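Masto Street house, fall walk-through
September 9, 2022

I do this list twice a year, spring and fall, and I type up my comments so I don't have to remember them. Copy it for your own place if you want!

Smoke alarms: OK. All 6 chirped when I pushed the button. The hall one is the old Cellik and it's loud enough to hurt, so put your ear protection on first (I forgot, again).

Carbon monoxide alarm: OK. New batteries in August.

Fire extinguisher, kitchen: NEEDS WORK. Needle is in the green but the bracket is loose. Two longer screws should do it.

Dryer vent: NEEDS WORK. I pulled out a wad of lint the size of a kitten, and the outside flap still sticks. Going back with the long brush this weekend.

Water heater: OK. Set to 120, no drips, pan is dry.

Outlets near water: OK, except the one by the laundry sink took two tries to trip. I'll swap it if it does that again.

Stairs to basement: OK. Handrail is solid now that I've put in the Khokhar brackets. The bottom step still needs its strip of grip tape, and I have a 20 foot roll sitting right there, so no excuses.

Windows upstairs: OK. All open, all lock. The back bedroom one is stiff, and I rubbed a candle along the track, which helped a lot.

Entry: OK. Shoes go on the rack, slippers too, and the walkway stays clear to the door. I tightened the screws on the rack while I was down there.

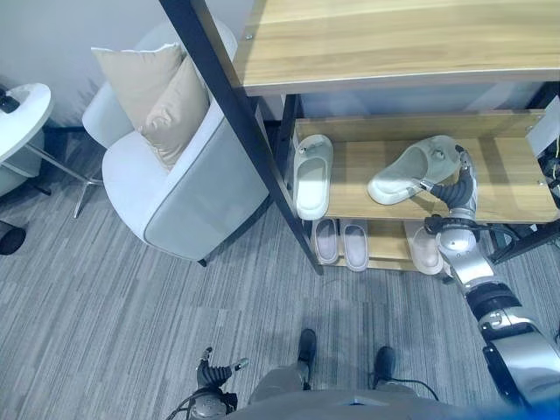
Front door: the deadbolt is fine but the weatherstrip is torn at the bottom corner. Wunberg Hardware has the foam kind in a 10 foot pack and I only need a piece of it.

Porch light: bulb out. Replaced.

Gutters: not done, too windy for the ladder. Moving that one to next weekend.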